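How to set a plain place at a white table
By Nazmiye Duman, 23/09/2026

A lunch for a few people at a work table needs very little: a plate, a drink and enough room for both elbows. These steps are for one place. Repeat them down the table.

1. Wipe the table and let it dry. White tops show every ring and crumb, so go over it a second time with a dry cloth.

2. Put the plate down first. Leave a hand's width between the rim and the edge of the table. I use dark green plates from Ullen – they stand out well on white. 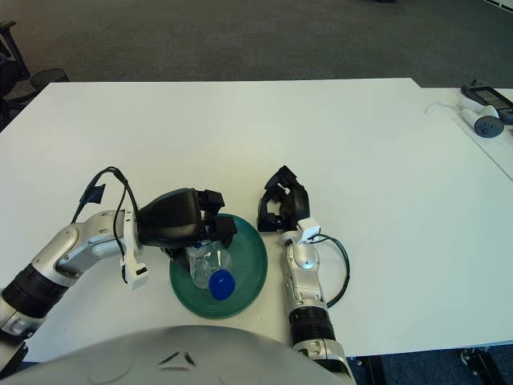
3. Add the napkin and fork. Fork on the left, on top of the folded napkin. If lunch is sandwiches, skip the fork.

4. Add the water last. Small bottles are fine for a short meal. Check that each cap is tight before it goes on the table.

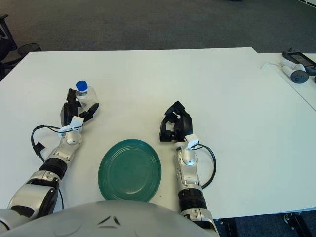
Where the drink goes is mostly habit. Formal settings put it at the upper right, above the knife. With no knife on the table you can use either side, as long as every place matches. A clear bottle standing to the left of a green plate is easy to spot and leaves the right side free for bread or a cup. Left-handed guests may want it switched.

If you push two tables together, don't set a plate over the seam. Move the place 3 inches to one side – plates rock on an uneven join.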